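Reference > Robotics > Work cells > Tabletop handling cells

Articles Topics Index Recent changes Contribute

Clundach cell

The Clundach cell is a tabletop manipulation cell built for a two-armed humanoid robot and used for the handling of small packaged goods. It was assembled by the equipment firm Amwood and is operated by Prunance, a packaging research company. The cell takes its name from the site where it was first installed. This article deals with its layout, its preparation for work and its routine care.

Layout

The cell consists of a large table with rounded corners, a robot placed at the near side, and a curtained frame behind the far side. The table is covered in teal-blue felt and has a thin wooden rim. Felt was preferred to a bare surface at Clundach because light cartons slid away from the fingers during early trials. The covering is replaced when it becomes worn in the area directly before the robot, where most grasps take place.

Dark brown curtains hang from white poles joined by brackets. They give the head camera a plain background and keep out changing light from the rest of the building. The panels are left unlined, and their folds are not pressed flat.

Goods for handling are kept toward the far edge of the table until they are needed. The stock list at Clundach includes wrapped snacks in a tray, clear boxes, small tins, batteries and printed cartons. Items of different stiffness and finish are mixed on purpose.

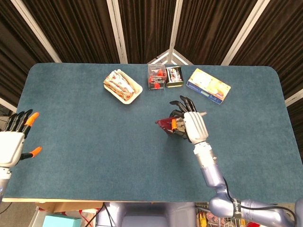
Setting up

Preparation begins with the power off. The operator checks that the felt lies flat and that no loose item is within reach of the elbows. Both arms are then moved by hand through their full travel, and the cables that run along them are watched for pulling or pinching. A cable that tightens before the joint reaches its limit must be rerouted and the check repeated.

Once power is applied, the hands are opened and closed without a load. Each finger is driven separately, followed by the thumb. The orange tips on certain digits are inspected at this stage for splits and for dust, which reduces grip on smooth wrappers. A first grasp is made with a light object and held still while the motor current is recorded.

Camera alignment follows. Reference positions are stored in a settings file known as Ye, after the software package that reads it. If the table has been moved, the stored positions are discarded and measured again. Work does not begin on old values, even where the difference seems small.

Routine care

Prunance services the cell by cycle count. The fingertips are cleaned every 300 grasps with a damp lint-free cloth. At 1549 grasps the thumb joints are tested for play, and at 2319 the finger tendons are retensioned and the arm cables are removed for inspection. The counter is reset only after a tendon service.

The felt is brushed at the end of each working period. Liquid cleaners are not used on it, as residue can transfer to the fingertips. Curtains are vacuumed in place, with the robot switched off and its arms lowered.

Common faults

The most frequent fault is slow closing of a single finger. It is usually traced to a slack tendon, and less often to a worn motor. Slipping during a hold points to dirty or hardened tips. Drift in arm position after a long run has been linked to cable drag near the elbow, a problem that was reduced in March, when longer cable loops were fitted.

A hand that fails its unloaded test is removed at the wrist and exchanged as a unit. Repair on the table is limited to the replacement of tips. Following an exchange, the full setting-up procedure is carried out from the beginning.

See also: Cable routing; End effector maintenance; Work surface materials

Last revised May 5, 2022

1660 views Share Comments (0)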